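University of Rodville Community Help > Graduation and Certificates

How will my name be printed on the degree certificate, and can I still change it?

Nhung Vi
New member, School of Education

Good morning to all. I will finish my master's degree in September and I have a doubt about the name on my certificate. In my passport there are no Vietnamese marks, only plain letters. In the student record on Istia my family name comes first in one place and last in another place. On the page "My Ceremony" it says only "Vi N.", and I do not know if this is what they will print or only a short form for the list.

I have already read the graduation guide two times. It says that the certificate carries "the legal name as held by the University", but it does not say which of the fields is the legal name. I wrote to Student Records and received the automatic reply with the same guide attached.

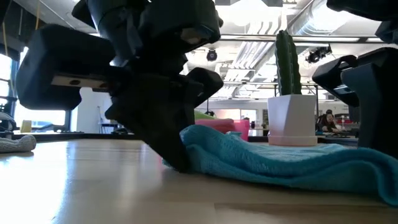 My second doubt is about the gown and the name card. The gown form asks for the name "as it will be read aloud", and I would like this to be the same as the certificate, so that my parents can recognise it when they hear it. The form also wants the colour of the hood to be confirmed. For my school it gives "Education blue", but the little square on the form looks green on my telephone. A friend who graduated before me says the lining is a turquoise blue, very near to the cloth on the table there, and I hope she is right, as I have chosen my dress for that colour. If somebody had the same hood, please tell me.

So what I would like to know is: which field do they print, is it possible to have the marks on the letters, and until when can it be changed? I have ordered 4 guest tickets already and I do not want to lose them if I move to a later ceremony.

Thank you in advance for your kind help.

Mỹ Trương
Member, Faculty of Science

Hello Nhung. They print from the field called "Official name" in Istia. You find it under Personal Details, then Names, then you must press "Show all". The other names on that page are for the email address and for the student card, and they are not used for the certificate. "Vi N." is only for the seating list, everybody has it like this.

About the marks: yes, it is possible. My certificate has them, and my name was correct on the first print. You must write it with the marks in "Official name" and upload one document where it is written in this way. I used my birth certificate with the translation. My passport was also without marks and they did not refuse, but they asked me to send both.

For the order of the names I cannot say with certainty. Mine was printed with the given name first and the family name last, in the English way, and I did not ask for another order. I believe there is a small box for it now, but in my year there was none.

The hood I do not know, ours was yellow.
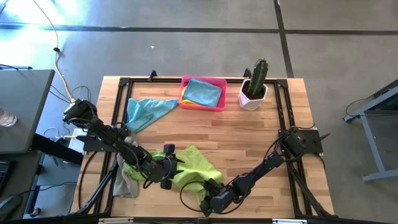
Answered by Tamsin Thibodeaux | Graduation helper, Sorkorow Building | Marked as useful by the poster

I help at the ceremonies and I sit at the desk where people collect the certificates, so I see most of the problems with names. The answer of Mỹ Trương is good. I would add some points.

The order of the names can be chosen. Under "Official name" there is a box with the text "Print family name first". If you tick it, the certificate will say Vi Nhung, and if you leave it empty it will say Nhung Vi. Please look at this box even if you think it is fine, because it was ticked for some students when the old records were moved to Istia, and they had not done it themselves.

The names are closed 12 working days before the ceremony, at noon. Until that time a change costs nothing. After it, the certificate is already at the printer, and you must ask for a replacement, which costs 41 pounds if the mistake is yours. If the mistake is from the University it is free, but you must bring the first certificate back. A replacement ordered after one year costs 75 pounds. I write these from the fee sheet that we have at the desk, so please check the newest sheet also.

The name read aloud is a separate matter. The reader does not look at the certificate. He has your card, and on the card there is a line for the pronunciation. Write there in simple English sounds how you would like it. You may also come to the desk before the procession and say it to the reader directly, and many students do this. He is always glad of it.
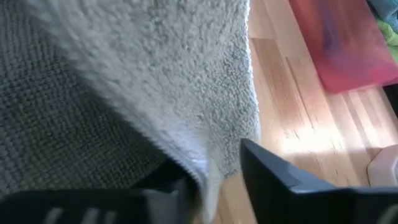 Light grey shag pile, folded over, beside a darker grey woven surface.

For the tickets you do not need to worry. A change of name does not move you to another ceremony, and the tickets stay under your student number. You would lose them only if you defer, and then you must order again when the new list opens. Guests do not need their names to be the same as anything, only the children's tickets are checked for age.

Concerning the hood, Education has a blue lining with a narrow white edge. On some screens it looks more green than it is. If you want to be sure for the dress, the gown room in the Sorkorow Building has one hood of each school on the wall, and you can go in without an appointment until 4 in the afternoon.

Liên Đàm
Member

I had the same problem and I only telephoned. They changed it in five minutes. But I did not have marks, only one letter was missing. Maybe it is worth to try.

Nhung Vi
New member, School of Education

Thank you very much to all of you. I found "Show all" and the box was indeed ticked. I have taken the tick away and uploaded my birth certificate with the translation, and the page now says "Waiting for check". Tomorrow I will go to see the hood on the wall.

Duyên Dương
Member, School of Education

Nhung, mine stayed on "Waiting for check" until I pressed "Submit" a second time at the bottom of the page. Please look if you have this button also.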